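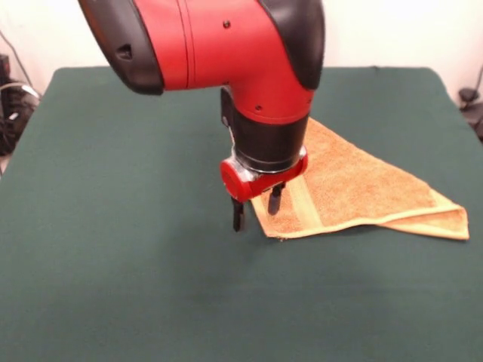

Vellberg Guest House – Linen Room
Folding Table and Towel Inspection Checklist
Completed: 30 July 2021
Area: Linen room, ground floor, Godmont wing

1. Table stands level and does not rock when leaned on.
Result: Satisfactory.
Comment: Foot pads were replaced in December and remain in good order.

2. Table cloth lies flat, with no hem hanging where it may catch a foot.
Result: Satisfactory.
Comment: The green cloth is to be kept on this table. White cloths show lint less clearly and are reserved for the dining room.

3. Towels are folded to the house pattern before shelving.
Result: Action required.
Comment: 20 towels were checked on the shelves. Of these, 2 had been folded with the label outward and were returned for refolding.

4. Towels are free of loose threads, stains and torn loops.
Result: Action required.
Comment: 2 bath towels from the Kikine delivery had pulled threads along the border. Both have been withdrawn from guest use and may be cut down for cleaning.

5. Colored towels are stored apart from white towels.
Result: Satisfactory.
Comment: Orange and tan towels are for the pool only – please do not place them in guest bathrooms.

6. Shelf stacks do not exceed 16 towels.
Result: Satisfactory.
Comment: The top shelf is at the limit. New stock from Pētersons should go on the lower shelves.

7. Floor and doorway are clear of carts, bags and hangers.
Result: Action required.
Comment: One cart was left across the doorway at the time of inspection. It was moved before the checklist was closed.

8. Step stool is in place and its treads are sound.
Result: Satisfactory.
Comment: None.

Items marked "Action required" are to be checked again at the next inspection. Completed forms are kept in the blue binder at the housekeeping desk.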